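搬家之后的第一个冬天，我开始自己做酸面包

博客又荒了两个多月，草稿箱里攒了几篇写到一半的东西，都没什么意思，删了。这篇写写最近一直在做的事：养酵种，烤面包。

起因是搬家。新住处离以前常去的那家面包店太远，坐车来回要大半个上午，附近超市的吐司又偏甜，吃了一阵子就不想吃了。正好楼下邻居 Zoila Arboleda 在家做面包，她给了我一小罐酵种，盖子上贴了张纸条，写着“Ikell”，是她给这罐酵种起的名字。我本来想改一个，后来懒得改，就一直这么叫了。

酵种拿回来的头几天我喂得很勤，早晚各一次，面粉和水各半。其实那时候家里温度低，根本用不着喂这么多，倒掉的比留下的还多。后来改成放冰箱，每周喂一回，要烤的前一天晚上拿出来，喂一次，第二天早上再看。涨到两倍高，表面鼓起来，有密密的小泡，就可以用了。如果只涨了一点，就再等，不要硬上。我第一次就是硬上的，结果烤出来一块很扎实的饼，切片的时候刀都要来回锯，煮汤的时候泡着吃掉了。

面粉试过几种。一开始用的是家里包饺子剩下的中筋粉，能做，但是面团很软，整形的时候往两边摊。后来换成高筋粉，掺一点全麦，好整形得多。全麦的量我现在固定在一成半左右，再多就偏酸，我自己能接受，家里人不太爱吃。黑麦也买过一小袋，只拿来喂酵种，效果不错，发得快。

水的问题比面粉麻烦。网上的方子动不动就写含水量八成以上，照片里的气孔又大又亮，看着很诱人。我照着做过几次，每次都粘得满手满案板，最后倒进铸铁锅里的时候已经没有形状了。现在我用六成八，气孔小一些，但抹黄油不会漏，夹东西也方便。天天要吃的面包，这样就够了。

时间安排上，我一般是星期六烤。前一天晚饭后和面，面粉和水先混好，放半小时，再加酵种和盐。之后每隔半小时折一次，折四次。折的时候手上沾点水，从底下把面团拉起来，叠到另一边，转一下盆，再来。折完盖上，等它发到原来的一倍半，这一步冬天要很久，我家厨房晚上只有十几度，常常要等到半夜。后来我学会了把盆放进没有开火的烤箱，旁边放一碗热水，快了不少。

整形之后放进发酵篮，直接进冰箱，冷藏一夜。最长的一次因为临时出门，放了 13 个小时，也没有出问题，酸味稍重一点，割口反而更好割，因为面团是硬的。

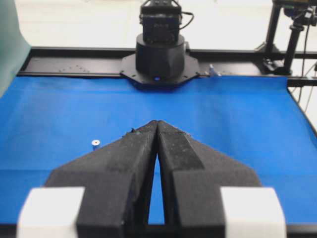
冬天厨房冷，面团老是发不起来怎么办？

先把和面的水加温，用三十度上下的温水，再给面团找个暖和的角落，剩下的就是延长时间。看体积，不要看钟，方子上写的四小时到了冬天可能要翻倍。

烤的部分没什么花样。铸铁锅空着跟烤箱一起预热，开到最高，我这台能到二百五。预热要够久，至少四十分钟，锅不够热，底就发白。面团倒在烘焙纸上，割一刀，连纸提进锅里，盖上盖子烤二十分钟，然后揭盖，降到二百二，再烤二十来分钟，看颜色。我喜欢烤得深一点，皮是脆的，放到第二天也还有嚼头。

割口我练了很久也没练好。刀片换过，角度也改过，有时候裂得很漂亮，有时候就在旁边自己爆开一道。Zoila 看了说没关系，吃起来一样。她自己割得很整齐，说这种话当然轻松。

出炉以后要放凉再切，这个我一直做不到。至少要等一个钟头，里面的水汽散了，切面才不会粘。我通常等到半个钟头就忍不住了，切下头上那一块，抹点黄油，站在厨房里吃完。剩下的老老实实放凉，切片，一半放面包盒，一半冻起来。冻的时候每两片中间垫张油纸，早上拿出来直接进吐司机，跟新鲜的差不太多。

中间也有失败的时候。十一月底有一次忘了放盐，和面的时候接了个电话，回来以为放过了。面团发得特别快，又特别粘，我还以为是天气的缘故。烤出来颜色发白，吃着像纸。后来我养成一个习惯，先把盐称好放在小碟子里，碟子空了就是放过了。还有一次把酵种全倒进了面团，一点没留，只好又下楼去要。Zoila 什么也没说，从冰箱里拿出来给我挖了两勺。

同事 Érica Rezende 听说我在做这个，也想试，我就分了她一份。她比我讲究，弄了张表，记室温、水温、发酵时间，每次烤完打分，满分十分，最低打过 2 分。她那次是把冷藏的面团忘在了冰箱最里面，贴着后壁冻住了一块，烤完中间是生的。她现在做得比我好，气孔均匀，割口也利落。我们偶尔换半个面包，比一比。她那边水质硬一些，同样的方子，她的面团总比我的紧一点，是不是这个原因我也说不准。

算过一次账。一个面包用五百克面粉，加上电费，比面包店便宜不少，但要是把花掉的时间也算进去，就谈不上省钱了。好在大部分时间是在等，真正动手的时候不多，等的时候可以洗衣服、看书，或者什么也不干。

工具买得不多。一个电子秤，一块刮板，一个发酵篮，锅是本来就有的。秤一定要有，量杯量面粉，每次都不一样。发酵篮可以用漏盆铺块布代替，我前几次就是这么过来的，记得多撒点米粉，不然会粘。刀片用最普通的就行。烘焙手套我用的是厚的那种，因为铸铁锅盖真的很烫，我手腕上现在还有一道印子。

十二月打算试试加核桃和葡萄干。Érica 说葡萄干要先泡，泡完沥干，不然会抢面团里的水。核桃要先烤过。什么时候加，我们意见不一样，她在第二次折叠的时候加，我想留到整形前铺进去卷起来。先各做各的，做完再换着吃。

酵种今天早上刚喂过，放回冰箱了。下周末家里有客人，得提前一天多喂一份，烤两个。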